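Guide d'installation Umelero – Le coin fournitures
Section 4 : préparer la table, ranger les petites boîtes, garnir les agrafeuses

Vous voilà arrivés à la partie que nos lecteurs préfèrent, et nous les comprenons bien : les panneaux sont montés, les vis sont serrées, et il ne reste plus qu'à donner une place à toutes ces petites choses qui traînent d'ordinaire au fond des tiroirs. Prenez votre temps, installez-vous confortablement, et gardez la section 3 sous la main si un panneau devait encore bouger un peu.

Avant de commencer

Prévoyez un chiffon doux, un mètre ruban, vos agrafeuses et les boîtes d'agrafes que vous comptez garder. Si vous avez choisi le casier Tikiten, sortez-le dès maintenant de son emballage et posez-le à plat, ouverture vers le haut. Le casier Fliltholm se monte de la même façon, à ceci près que ses séparateurs sont déjà en place.

1. Videz complètement le plateau. Oui, complètement, même le petit pot de trombones auquel vous tenez tant ! Passez le chiffon du centre vers les bords.

2. Mesurez l'espace disponible entre les deux panneaux latéraux. Il vous faut 537 mm pour un casier seul et 1054 mm pour deux casiers côte à côte. Notez la mesure au crayon, au dos de ce guide par exemple.

3. Rassemblez les petites boîtes en carton et lisez leur étiquette une par une. Le dessin imprimé sur la face et la référence, comme le « EZ-8057 » de cette boîte blanche, vous aident à retrouver le contenu sans rien ouvrir. Mettez de côté, dans une pile à part, les boîtes dont vous ne reconnaissez ni l'un ni l'autre.

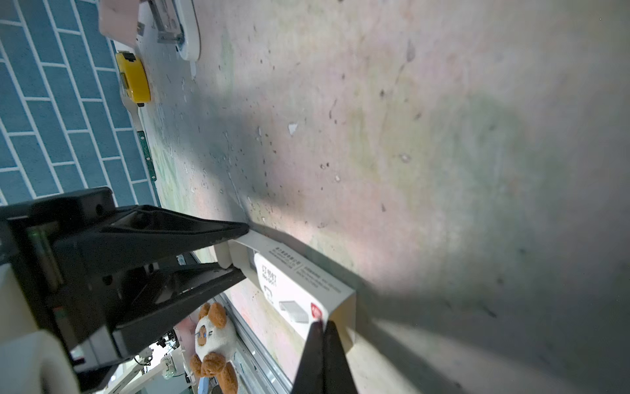
4. Rangez le mètre ruban dans la case la plus large, à l'avant. C'est un détail, mais vous en aurez encore besoin à l'étape 9, et l'on finit toujours par le chercher partout.

Remarque : les références imprimées sur le côté se lisent mal une fois les boîtes serrées les unes contre les autres. Si vous en avez beaucoup, recopiez-les sur une étiquette que vous collerez sur la tranche visible – au feutre fin, c'est parfait.

Le fond et le plateau

5. Vérifiez les panneaux à motif de briques bleues. Sur le panneau du fond, les rangées doivent courir bien à l'horizontale, et les joints blancs doivent rester droits d'un bout à l'autre. Un léger écart de teinte d'une brique à l'autre est normal, il fait partie du motif.

6. Contrôlez ensuite les montants en aluminium dans les angles du fond. Ils descendent jusqu'au bord du plateau. Serrez à la main, puis d'un quart de tour à la clé, sans forcer.

Attention : le décor imprimé du plateau, avec ses fleurs pâles et ses papillons bleu clair, craint les grattoirs et les éponges abrasives. Une fois l'impression arrachée, le blanc apparaît dessous et aucune retouche ne le cache tout à fait.

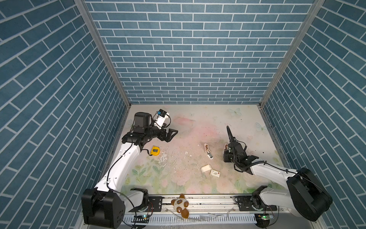
Temps de lecture restant : 4 minutes

7. Posez le casier contre le fond, puis avancez-le de 34 mm pour laisser passer les doigts derrière. Cela paraît beaucoup sur le papier, mais vous serez contents de pouvoir le soulever le jour du grand ménage.

Les agrafeuses et leurs recharges

8. Couchez les agrafeuses l'une à côté de l'autre, parallèles, la tête tournée du même côté. Placez la boîte d'agrafes juste devant les têtes : ainsi, la recharge tombe sous la main au moment où l'on en a besoin. Dans notre installation, ce sont deux agrafeuses beige rosé et une petite boîte deli, marquée « No.0012 ».

9. Comparez le numéro de la boîte avec celui que demande la notice de votre agrafeuse. Si les deux ne correspondent pas, gardez la boîte ailleurs. Reprenez le mètre ruban pour régler la largeur de la case, en laissant un peu de jeu de chaque côté.

10. Ouvrez une seule boîte à la fois et refermez bien le rabat. Un carton légèrement bosselé peut encore servir, à condition que les barrettes à l'intérieur soient entières.

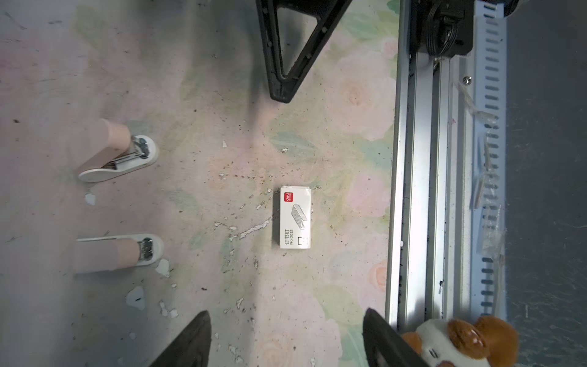

Long nous a écrit qu'il préfère ranger les recharges debout, dans une case étroite, et qu'il n'ouvre la suivante qu'une fois la première finie. La méthode nous plaît bien, surtout dans un casier Tikiten, dont les séparateurs se déplacent cran par cran – essayez les deux et gardez celle qui vous convient.

Attention : ne laissez pas d'agrafes détachées sur le plateau, en particulier si des enfants viennent y dessiner.

11. Remettez enfin les objets du quotidien, en commençant par ceux que vous prenez le plus souvent. La pose des étiquettes de façade est expliquée à la section 5.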